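Bettencourt Shared Cold Storage Project
Progress report to the fund manager, second reporting period
Prepared by Benedicta Amoah, 16/05/2026

1. Position at the end of the period

Work on domestic and small commercial refrigeration in the Bettencourt estate is on programme for metering and behind programme for door seal replacement. Spending is within the approved budget. One change to the scope is requested in section 5.

The grant covers energy metering of refrigerators in shared kitchens, replacement of worn seals, and guidance for residents on loading and temperature settings. It does not cover the purchase of new appliances, and none have been bought.

2. Metering

All 18 kitchens now have a plug-in meter on the main refrigerator. Readings are taken every quarter of an hour and sent to the Usemel server overnight. Four meters lost their connection during the period and were reset on site by Kojo Ankrah. The readings held in their memory were recovered, apart from a short gap at Etberg House while the ground floor supply was isolated for electrical testing.

Total recorded consumption across the 18 kitchens was 1,555 kWh. The figure should not yet be compared with the baseline, which was taken in colder months when room temperatures were lower. Cheng-en Choi is preparing a correction for room temperature and will apply it to both sets of readings before the final report.

Two findings can be stated now. Consumption varies more between kitchens with the same model of appliance than between different models. The highest users are also the kitchens where the thermostat was found at its coldest setting. 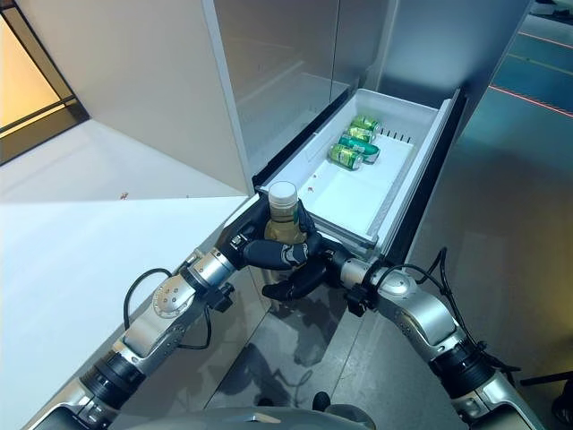
Thermostats were returned to the middle setting in eight kitchens, with the agreement of residents. Air temperature on the centre shelf was then logged for a week. In all eight it stayed at or below 5 degrees, except for short rises after the door had been opened. Drawers ran slightly warmer than the shelf above — a difference of less than one degree in every case — and no change to the loading guidance is proposed on that account.

3. Door seals

Seals were ordered from Ziswood in two batches. The first was delivered and fitted. The second arrived with the wrong corner profile and was returned. Ziswood has accepted the error and will supply the correct part at no extra cost, with delivery now expected in July. The milestone for this item will therefore be missed.

Iddrisu Quansah has inspected the remaining seals. Most can be cleaned and left in place until the new parts arrive. The seal at Etberg House, second floor, is split along the hinge side and has been taped as a temporary measure.

4. Guidance for residents

The loading guide has been cut from four pages to one. Residents at the first drop-in said that the section on defrosting was too long and that the temperature table was hard to read. Both points have been dealt with. Abdul-Rahman Agbenyega is checking the revised text against the housing office's own kitchen rules, which differ on the labelling of shared food.

5. Decision requested

We ask the fund manager to agree that the seal milestone be moved to the end of July, and that the unspent fitting allowance be carried forward to the next period. No increase in the total grant is sought.

6. Next period

Fit the second batch of seals. Complete the temperature correction. Issue the one-page guide to all kitchens. Repeat the shelf temperature logging in the kitchens not yet covered, starting with Etberg House.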